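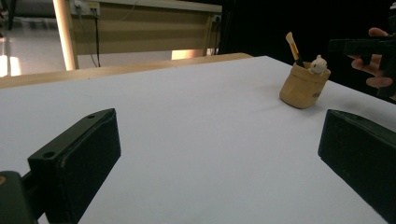

Kam-wah Kan ist der Ansicht, ein Gefäß mit Figur am Rand gehöre auf keinen Arbeitstisch, man greife danach, weil es niedlich sei, und stelle dann doch nur hinein, was gerade im Weg liegt. Dem kann ich zur Hälfte zustimmen, und um die andere Hälfte geht es in diesem Vortrag.

Notizen zum Vortrag »Der Topf auf dem Tisch«, Nirosard, März 2021
Sprechfassung, bitte nicht austeilen

Einstieg
Bild stehen lassen, nichts sagen, bis alle den kleinen weißen Bären am Rand gefunden haben. Dann fragen: Wer hat zuerst den Pinsel gesehen? Meine Vermutung: wenige. Der Topf sieht aus wie eine zerknitterte Papiertüte, und der Bär tut so, als würde er herausschauen. Das ist hübsch gemacht, das will ich gar nicht bestreiten. Ich bezweifle nur, dass es beim Arbeiten hilft.

Die Behauptung der Ratgeber
Wer schöne Behälter hat, räumt lieber auf. Steht in fast jedem Ordnungsbuch, meistens ohne Beleg. Ich habe es selbst lange nachgeplappert (kurz zugeben, nicht ausbreiten). In der Werkstatt bei Marnus haben wir im August die Behälter ausgetauscht, vorher graue Becher, nachher Töpfe mit Tieren. Zwei Wochen lang sah es tadellos aus. Danach lagen die Pinsel wieder dort, wo sie immer gelegen hatten, neben dem Waschbecken.
Vorsicht an dieser Stelle: Das ist eine Beobachtung aus einer einzigen Werkstatt. Nicht mehr daraus machen.

Zum Pinsel im Topf
Kopf nach oben, flach, heller Kopf, gelb-oranger Griff. Kopf nach oben ist richtig, da gibt es von mir keinen Widerspruch. Borsten, auf denen der Pinsel steht, verbiegen sich, das kennt jeder. Aber schräg lehnt er, und in einem leichten Topf kann ein langer Griff zum Hebel werden. Wie schwer dieser hier ist, sieht man ihm nicht an. Also zu Hause ausprobieren: den längsten Pinsel hineinstellen, den Rand antippen. Kippelt es, kommt der Topf weg oder ein Stein hinein.

Kosten
Jomar Villanueva hat für seinen Kurs 13 solcher Töpfe angeschafft und dafür 104 Euro bezahlt, macht acht Euro das Stück. Ein Konservenglas kostet nichts. Frage ins Publikum: Was bekommt man für die acht Euro? Antworten abwarten. Meist kommt »Freude«. Das lasse ich gelten, nur soll man es dann auch so nennen und nicht Ordnungssystem.

Die leere Fläche
Jetzt der Teil, bei dem ich selbst unsicher bin. Viel weiße Tischplatte und der Topf weiter hinten – so eine freie Fläche vorn verleitet einen sofort dazu, etwas abzulegen. Deltov verkauft dagegen Tischmatten mit aufgedruckten Feldern, eins für Pinsel, eins für Wasser, eins für Papier. Ich habe eine benutzt. Nach kurzer Zeit lag mein Telefon auf dem Feld für Wasser. Vielleicht liegt es an mir.
Was bei mir funktioniert: Alles, was ich bei der Arbeit nicht anfasse, kommt nach hinten. Was am Abend noch vorn liegt, räume ich weg, auch wenn ich es morgen wieder brauche. Klingt streng, dauert keine Minute.

Einwände, mit denen zu rechnen ist
Kinder räumen wegen des Bären lieber auf. Mag sein. Frau Tseng berichtet das Gegenteil, bei ihr wurde mit den Figuren gespielt und der Pinsel blieb liegen.
Raue und gefaltete Ränder sammeln Farbe. Stimmt nach meiner Erfahrung. Vor dem Kauf nachfragen, ob man den Topf abwaschen kann, und sich nicht mit »pflegeleicht« abspeisen lassen.

Falls Zeit bleibt
Jeder schreibt auf, was zu Hause in seinem Pinselbecher steht, aus dem Kopf. Am Abend nachsehen. Bei mir waren es zuletzt drei Pinsel, eine Nagelfeile und ein Schlüssel, den ich seit dem Umzug gesucht hatte.

Wasser fürs Pult nicht vergessen, Fragen erst nach dem letzten Punkt annehmen.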